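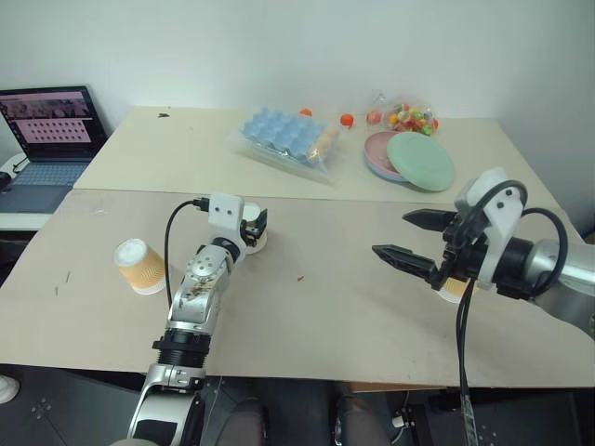
Why I've gone off open-plan everything

By Dalia Kļaviņa
Mar 20, 2022

Right, quick one, I've got a train to catch. Walls. I want them back.

We moved into the new Hubmann building in October. Before that we had the old place on the canal, eleven little rooms off a corridor, brown doors, terrible carpet. Everyone moaned about it. I moaned about it. You had to knock. You had to get up and walk if you wanted to ask Tarmo where the invoices were, and half the time he wasn't there anyway.

Now it's one floor. 144 desks, no doors except the loos and two glass boxes you have to book. And I know exactly what Tarmo had for lunch yesterday, and his view on his sister's boiler, and I still don't know where the invoices are.

The argument for it was talking. We'd talk more. People would bump into each other and ideas would come out. Fine, lovely. What happened is everyone bought headphones. Big ones. So now if I want to ask something I have to stand in someone's eyeline and wave like I'm bringing a plane in, or send a message to a person sitting near enough to hear me typing it. Mostly I send the message. We all do. The place is loud with phone calls and dead quiet otherwise.

Merike Juška disagrees with me and she's not stupid so I'll give her side. She started straight out of college, in the corridor days, and says she went weeks without hearing how anyone senior dealt with an angry customer. Doors shut. Now she hears it all day and reckons she's learned more since the move than in the two years before. I beleive her. That's a real thing and I haven't got a good answer to it, other than you could leave a door open. A door does both.

And it isn't only offices. Houses as well. My flat was "opened up" by whoever had it before me, so the kitchen is in the living room, so the living room smells of onions. Fry a bit of fish and the sofa knows about it until the weekend. You can't leave the washing up either, it just sits there looking at you through the film. My gran's kitchen had a door and a hook on the back of the door and when the dinner went wrong, she shut it.

Schools too, Reet Kairys teaches in one of the new ones and they've got four classes round a shared "learning street". Her lot are doing fractions while next door do the recorder. She's put up a row of bookcases. Was told to take them down. Put them back up.

Cost is the bit people go shy about. It's cheaper. Fewer walls, less floor per head, you can squeeze in another row when you take people on. OK! Say so! I'd mind a lot less if someone had stood up and said we can't afford rooms. Instead we got a slide show about energy, with a picture of a beanbag.

What would I do. Not the old corridor, I'm not daft, it was gloomy and the heating never got past the third door. But small rooms, four or five people, a door that's open most of the time. Proper wall up to the ceiling, none of those felt screens that stop at your chin and block nothing. One big table somewhere for when you do want company. Hervé Guillot used to run our Cunau branch like that, in an old dentists, and it was the only branch where people stayed past five without being asked.

I put this to our manager and was told I could book the glass box. I tried. It's taken until after Easter.

Anyway, train. If you've got a door where you work, go and shut it for ten minutes and tell me your not happier.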